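Tiina Mäkelä
2 Apr 2023

Thread on what we changed in the grasp planner in March. Mostly software, some buns.

1/ The task is two arms and a steamer. One arm handles the lid, the other moves buns between the steamer and a plate. Easy to say, and it kept two of us busy for most of the month.

2/ The old planner (we call it Berge) treated both arms as one big system and planned everything together. It worked, but a replan took long enough that you could go read your email.

3/ The new one, Toden, plans each arm separately and keeps a shared table of who owns which space and when. If the right arm wants the space over the pot, it has to ask for it. The left arm can say no.

4/ The wrist view matters more than I expected. The overhead map of the pot is fine until the fingers get close to the side handle, and then a small calibration error is the whole problem. We now refine the pot pose from the wrist camera before any approach on that side.

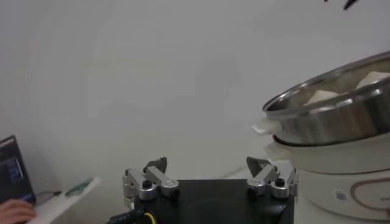
Wrist camera view, gripper open, bun-like items in the pot.

5/ Shiny steel is bad for depth. The rim comes back as holes or as points floating in the air. Paavo Heinonen wrote a filter that fits a circle to whatever edge pixels survive and throws out the rest. It is 130 lines and I have stopped trying to make it clever.

6/ Glass is worse. We don't use depth for the lid at all. We segment it in color, find the handle and the metal rim, and place the lid from those two.

7/ Holding the lid is a separate control mode. The left arm goes compliant in one direction and stiff in the others, so if the lid touches the table the arm gives a little and the grip stays put.
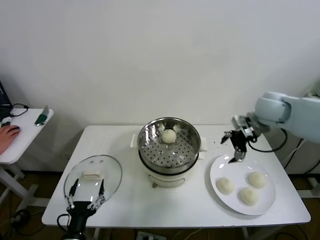 8/ Next problem was release. The right gripper used to open at a fixed height above the plate. Buns are not all the same height, so some got dropped and some got pressed flat. Now it watches finger effort on the way down and opens on contact, with a height limit as backup.

9/ Logging. Every replan writes out the request, the space table and the reason for the replan. We have 1535 of these saved. Enikő Fodor sorted them by cause, and the top one was the two arms asking for the space over the pot within the same control cycle.

10/ Fix for that: a fixed priority. Whichever arm is holding something wins. If both are, the lid arm wins. Six lines of code.

11/ Still open: buns sticking to each other, and the wrist pose refinement failing when the pot fills too much of the view. Ideas welcome on the second one.

12/ Ourania Sfakianakis asked if the space table works for more than 2 arms. In theory yes. We haven't tried it.

13/ Config files and the replan log viewer go up once Aleksi Koivisto has cleaned out our hard-coded paths. I'll reply here with the link.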